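Can Animals and Onions Really Predict Winter?
Weather sayings, checked for kids 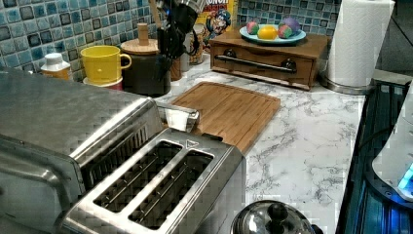 Yareli Zepeda wrote to us that her family has always gone by the woolly bear. If the caterpillar's brown stripe is wide, she says, the winter will be mild, and if it's mostly black, get out the big shovel. She wants to know if we believe it.

Well, no. But let's look at why, and you can decide for yourself.

A woolly bear is a fuzzy caterpillar, black at both ends and brown in the middle. It hatches with a lot of black on it. As it grows and sheds its skin, the brown part gets wider. So the stripe can tell you something about how old the caterpillar is. How would it know about a snowstorm in January? It has no way to find out.

Then there's the onion trick. You cut an onion into cups, put salt in each one, and name each cup after a month. The cups that fill up with water are supposed to be the wet months. Try it if you like. Salt pulls water out of onions. It would do that in a desert.

People in Skornitz have another one: count the foggy mornings in August, and that's how many snows you'll get. This one sounds better because it has a number in it. But what counts as a foggy morning? Does a little mist by the creek count? And what counts as a snow? If you get to pick after the winter is over, you can always make it come out right.

That's the big problem with most weather sayings. We remember the times they worked and forget the rest. Suppose your uncle says "hard winter" every single year. Sooner or later he'll have a hard winter, and you'll hear all about it.

Some sayings do better. "Red sky at night, sailor's delight" works a fair amount of the time in places where weather moves in from the west. A red sunset can mean the air over there is dry and clear. In other parts of the world it's not much help.

So how do you test a saying? Write down what it predicts before the winter starts. Decide on your rules, too – how deep a snow has to be, for instance. Then keep a notebook until spring and check.

One winter isn't enough, by the way. If you flip a coin once and call it correctly, you aren't a fortune teller. Keep the notebook going for years, and write down the misses.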